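I got to the laundromat in Vusville ten minutes early, which meant I had time to buy a terrible coffee from the machine and get caught staring at somebody else's socks going around. The woman I'd come to see was already in the back, sleeves pushed up, arguing with a stain. She waved me over without looking up.

"Gravy," she said. "Three days old. They put it through the dryer first. They always put it through the dryer first!"

She has been running a wash-and-fold counter for 19 years. Before that she worked in a hotel laundry up the coast in Paju, where she learned, in her words, "how to fold a fitted sheet and how to swear." She agreed to talk to me as long as I kept her name out of it (her sister reads everything I write, apparently, and has Opinions), and as long as I didn't mind her working while we chatted. I didn't mind at all. I could have watched her fold for an hour.

## "Everybody uses too much"

I'd come with a list of questions and she threw most of them out. What she wanted to talk about was soap.

"If I could stand at people's elbows for one load, just one, I'd stop them pouring," she told me. "They fill the cap. The cap has lines in it! The lines are down near the bottom and people can't see them, so they fill it up, and then they come in here telling me their towels feel like cardboard."

I confessed that I fill the cap. She put down the shirt she was holding and gave me a look I haven't had since middle school.

"Okay. So what's happening is the soap doesn't rinse out. It stays in the cloth, it holds on to dirt, and the towel quits soaking up water. Then you think it isn't clean, so next time you use more." She made a little whirlpool with her finger. "Round and round."

Her fix for stiff towels is a load with no detergent whatsoever, warm water, and then a second rinse. If the water in the door looks foamy, you do it again. She once did it four times for a customer's bathrobe and it was still making bubbles at the end.

I asked whether the brand matters. She shrugged. She has nothing against the big names and nothing against the cheap stuff, and she's stopped getting into fights about it. "People are loyal to what their mother bought. I'm not going to talk anybody out of their mother."

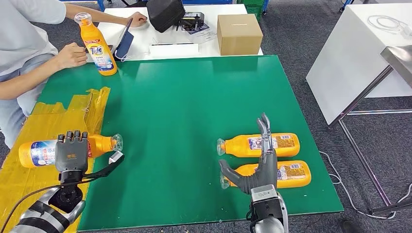

## The hotel years

The Paju job came up a lot. It was a big place, full all summer, and in July the laundry did 3,000 towels a week. She started on the folding table and moved to the washers after a season, and she talks about those machines the way some people talk about old cars. One of them shook so hard it had to be walked back to its spot every morning.

"Everything was white," she said. "People think white is hard. White is easy! You can be rough with white. It's the one red napkin that somebody's wrapped up in a tablecloth that gets you."

Did that happen?

"Did it happen." She laughed for a good while. "We had pink bathmats on the whole second floor. The manager told guests it was a new look."

What she took away from the hotel was mostly about sorting, and her rules turned out to be looser than mine. She doesn't care much about color once a thing has been washed a few times. She sorts by weight. Jeans and towels don't go in with thin shirts, since the heavy things beat up the light ones, and then the shirts sit in the dryer getting baked while the jeans catch up. New dark clothes go in alone for the first couple of washes. Zippers get zipped, bras get hooked, and pockets get turned out over the trash can and never over the machine.

Pockets got us onto the jar. There's a big glass jar on a shelf behind her counter with everything she has found and couldn't return: buttons, a house key, foreign coins, a tiny plastic horse. She's had the horse for years and still hopes a kid will walk in and claim it. I kind of do too.

## Stains, in order of how much she hates them

Gravy isn't even near the top. She's fairly relaxed about food in general. Cold water first, dish soap on anything greasy, work it in from the back of the cloth, wait 30 minutes and look at it before it goes anywhere near heat. Blood is the same minus the dish soap. Grass she finds "sort of cheerful."

Her real enemy is the ballpoint pen that goes through a whole dryer cycle. Her second is turmeric. Her third is scented candles, and she went on about candles for so long that I lost track and had to ask her to back up.

She does keep one specialty product around, a paste called Urnotine that she orders by the tub and uses on shirt collars. It smells like a swimming pool, and she says you have to leave it alone once it's on. "People scrub. Don't scrub! You'll wear the collar out and the ring will still be there."

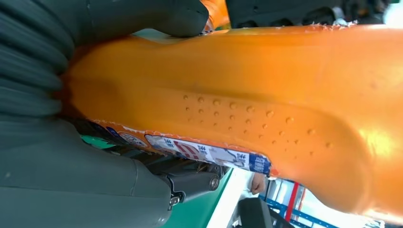

**Jandau Neighborhood Newsletter | Home & Household Desk**

I asked what she does at home, picturing some perfect linen closet with labels. She snorted. At home she has one basket and it's usually full. She washes when she runs out of work pants, and she doesn't iron, ever, for anyone, including for weddings. She hangs the shirt in the bathroom while she showers and pulls it straight with her hands.

"I fold all day," she said. "You think I'm going home to fold?"

She does have a soft spot for line drying, though, and this is where she got a bit dreamy on me. There was a line behind her grandmother's house that ran from the porch to a pear tree, and she still thinks sheets off that line were the best she's slept on. She's never had a yard big enough to put one up herself. She has a folding rack by the window and she moves it around with the sun, like you would with a cat.

Before I left she made me fold a fitted sheet. I'd told her I couldn't, and she took that personally. You put your hands inside two corners, bring them together, flip one over the other so they nest, then go find the other two and do the same. I got it on the third try, sort of. She unfolded it, refolded it in about five seconds flat, and put it on the stack with the rest.

The gravy shirt was soaking in the sink by then. I asked if it was going to come out.

"Ask me tomorrow," she said, and went to answer the phone.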